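Bidón transparente

El bidón transparente es un recipiente de plástico rígido, de paredes curvas y material incoloro, destinado al almacenamiento y transporte de líquidos o de sólidos a granel. Se distingue del bidón opaco en que el nivel del contenido puede comprobarse sin abrir el cierre. Los materiales habituales son el policarbonato, el PET y, en menor medida, el polipropileno clarificado.

Características

El cuerpo se obtiene por soplado, lo que produce una superficie lisa y de brillo elevado. El espesor de pared varía según el volumen y el uso previsto. La identificación se aplica en forma de etiqueta adhesiva, a menudo una banda vertical, de modo que el resto de la pared quede despejado para la lectura del nivel.
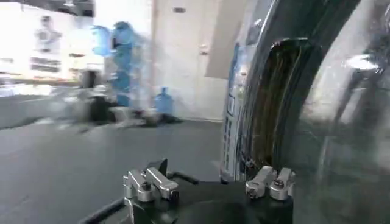

Recipiente grande de plástico transparente con etiqueta vertical en azul y blanco.

La reflectancia de la pared dificulta la lectura bajo luz directa. En el manual de envases de Arketti, Jhonatan Urrego recomienda observar el nivel con iluminación lateral y situar la etiqueta fuera de la zona de lectura.

Uso y conservación

En el almacén de Painemal, los bidones reutilizables se retiran a los 36 meses o tras 50 ciclos de lavado. La exposición prolongada a la radiación solar favorece el amarilleo y la fragilización del plástico. No deben emplearse estropajos abrasivos, que rayan la pared y reducen su transparencia.

Véase también: Garrafa; Damajuana; Envase retornable.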